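The Slow Pleasures of the Toast Corner

How a few feet of kitchen counter can set the tone for the whole day

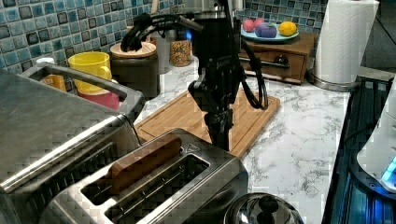 Everything Within Reach

There is a stretch of counter in most kitchens that does more work before eight in the morning than the rest of the room does all day, and in ours it belongs to the toast. I have lived in six apartments and one drafty rented house in Wumstead, and in every one of them the toaster found its spot before the bed did.

A plain two-slot model in brushed metal is still my favorite sort. You can put one slice of brown bread in the upper slot, leave the other slot alone, and have a perfectly respectable breakfast for one. I know there are people who love a toaster oven (and a big stainless steel one does earn its keep when there's cheese to be melted), but for an ordinary slice on an ordinary morning I go to the slots every time. If you have the counter space, keep both and let the household sort itself out.

The Mug Question

Mugs belong near the toast. I was raised in a family that kept them in a cupboard on the far side of the room, and I must have walked 1,000 miles in slippers before I thought to move mine. A yellow mug stacked on a pinkish-red cup takes up hardly any room against the wall, and it gives you a bit of color on those gray January mornings when the window isn't offering any.

Jars and Canisters

My own canisters came from Benmoussa, the housewares shop on Illby Street, where I went in for a dish brush and stayed for 90 minutes. I like a mixed bunch better than a matching set: a dark one with a round light wooden lid, a pale one behind it, and then clear glass for whatever is pretty enough to look at, like something speckled in tan and orange. Tile behind them is a blessing, as it wipes down in a moment.

Do label the ones you can't see into. I once kept powdered sugar and cornstarch side by side for around 18 months without a label on either, and I would rather not discuss the lemon bars.

About Those Crumbs

If your toaster has a crumb tray, pull it out once a week, after the toaster has been unplugged and has cooled all the way down. Mine is an old Joltard with a tray that sticks on the left, so I do it over the sink, with the radio on, and then wipe the counter and put the next loaf out for morning.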